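The Last Ten Feet of the House
Sweeping stone floors, and the few cheap tools that do it well

Mar 21, 2018

Most of the complaints we get about stone floors concern the stone. Readers write in about etching from lemon juice, a dull path between the door and the stairs, a grout line that has gone gray. Very few write about sweeping. Yet a marble floor in a family house gets swept far more often than it gets polished, sealed or washed, and most of what spoils the surface over the years is the fine grit that a broom should have taken away in the first place.

For this feature we spent part of the winter looking at the ordinary job of picking things up off a hard floor. We were interested in the broom, the dustpan, the order the rooms are done in, and what happens to the things that are too big for the pan. We were also interested in the part of the house where the job usually goes wrong, the stretch between the front door and wherever the bags and coats come down. In most houses it is ten feet or so, and it gets more dirt than all the bedrooms together.

What is on the floor

Dirt on a downstairs floor falls into two kinds. There is dust and grit, which comes in on shoes and through gaps, and there is litter, which people make. A receipt drops out of a pocket. A parcel is opened standing up and a corner of the box stays where it was torn. A bottle cap rolls under something. Litter is easy to see and easy to deal with, and it tends to get all the attention. A floor can have every scrap of paper taken off it and still be covered in sand.

Marble is a soft stone. It will take a scratch from a grain of quartz under a chair leg or a heel, and a high polish shows those scratches as a haze when the light comes in low. Textured or honed marble hides them better. Broken-slab paving, the kind laid in odd angular pieces, hides them best of all, but it has a great deal more grout for its area than a floor of large rectangles, and grout holds dirt. The two need sweeping in different ways. On large tiles you can pull the broom in long strokes along the length of the room. On broken slabs there is no line to follow, so you work in short strokes and go over each patch again from the side.
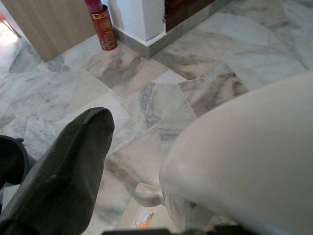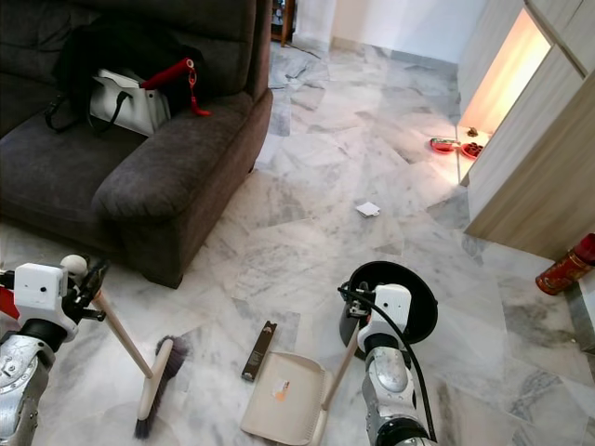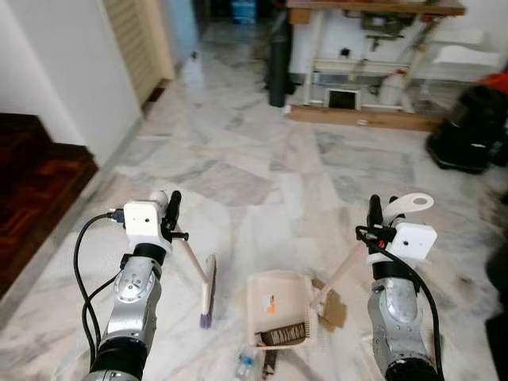 A dustpan deserves more thought than it gets. People choose a broom with some care, pushing the bristles against a palm in the store, and then take whatever pan is hanging next to it. The pan decides how much bending there will be and how much dirt gets left behind in a line at the lip. A long handle helps a lot in a room where the litter is bulky. A piece of printed cardboard lying in a cream pan, with another torn piece on the tiles beside it and a small plastic bottle with a blue cap still to come, is a fair picture of the load in a house that gets deliveries. Pieces of that size ride up over the bristles if the broom is pushed hard. A slow drag works better, with the pan held still and the broom brought to it.

The lip should be flat. Lay the pan on a tile and look along the edge at eye level. If daylight shows under the middle, the pan was badly molded or has been stored with weight on it, and no amount of technique will get the last line of dust over it. Some pans have a thin rubber strip along the front. We like these on polished stone and dislike them on anything with deep joints, where the rubber catches and flips grit back toward your shoes.

Bristles

Soft bristles are right for polished stone. Stiff ones are made for concrete and decking, and on a smooth floor they flick dust into the air, where it hangs for a while and then settles on the part you have just done. Look for bristles with split ends, sometimes sold as flagged or feathered. Color has nothing to do with it, although a dark bristle does make pale dust easier to see, which tells you when the head needs a shake.

We tried four brooms over the winter. The two cheapest were the Feso, which has a wooden handle and a narrow head, and the Brindden, which is sold as a set with its own pan. The Feso was the better sweeper. Its head is short enough to go between the feet of a chair and its bristles stayed soft after a month of daily use. The Brindden pan was the better pan, and one of our testers ended up using the two together. The Tiltton has a wide head and is meant for halls and stores. It cleared an open floor quickly and was no help at all in a furnished room. The fourth was a hand-tied brush from a small workshop, Szczepańska, and it cost more than the other three put together. It is a lovely thing to hold and it picked up flour better than anything else we used, but it sheds for the first few weeks, and you will be sweeping up bits of the broom.

Store a broom hanging, or standing on its handle. A broom left standing on its bristles takes a curve to one side by spring and never loses it.

The order of work

Start with whatever can be lifted. Bags, shoes, bowls and baskets sit on top of dirt, and sweeping around them leaves a ring. Put them on a chair or a step. Next, pick up by hand anything longer than the pan is deep. This takes a minute and saves a lot of chasing. Flatten boxes at this point and stand them by the door.

Then sweep, from the walls to the middle and from the far end toward the door. Do the corners first with the side of the head. Work along the foot of the cabinets, where air movement drops most of the fluff, and under the front edge of the sofa. Make a pile wherever is convenient and empty the pan before it is full – dust slides back out of a loaded pan the moment it is tipped.

Pet bowls are worth a separate word. Dry food travels, and a few crumbs under a bowl will scratch a polished tile each time the animal pushes it. Lift the bowls, sweep, wipe the tile with a damp cloth and dry it before they go back. A tray under the bowls is the easy answer if the pet will put up with it. Wet food should be wiped up soon after the meal, as the fats in it can leave a mark on unsealed marble.

Large ceramics on the floor are a worry to anyone with a long handle in their hands. The usual accident is a knock with the top end of the broom, behind the person sweeping, who is looking the other way. Face the pot and sweep away from it. If it has a thin handle or spout, turn it so that part points to the wall.

Where the bags go

We said that the trouble starts near the door, and a good deal of it comes down to furniture. In a house with no hook in the hall, the sofa becomes the hook. A tote bag goes on the seat cushion, something black goes over the back of the bag, and whatever else was being carried goes on top. None of this is on the floor, so it does not seem to matter. But bags are put down, gone through and picked up again, and that is when the paper falls out. A crumpled scrap on the tiles in front of the armrest is about the most common piece of litter there is.

The fix is dull and costs very little. Put up hooks at the height of the shortest person in the house and put a small bin under them. The bin matters more than the hooks. People will drop a receipt in a bin they are standing over and will not carry it to the kitchen. One reader who did this in May last year wrote to tell us that her sweeping had gone from daily to every other day, and that she had found 34 hair ties under the sofa when she moved it to make room for the bin.

A mat on each side of the door does the same job for grit. The outside one should be coarse and the inside one should be long enough for two full steps. Shake both out weekly. A mat that is never shaken fills up and then starts giving the sand back.

Afterward

Sweeping is enough on most days. When the floor does need washing, use warm water and a cleaner made for stone, wring the mop hard, and change the water when it turns gray. Keep vinegar away from marble in any strength. Sweep first every time, even if the floor looks clean, as a wet mop pushes grit along in front of it and leaves it in the joints.

Rinse the dustpan when you rinse the bucket. Comb the broom head with an old fork to get the hair out, tap it on an outside step, and hang it up with the bristles clear of the wall.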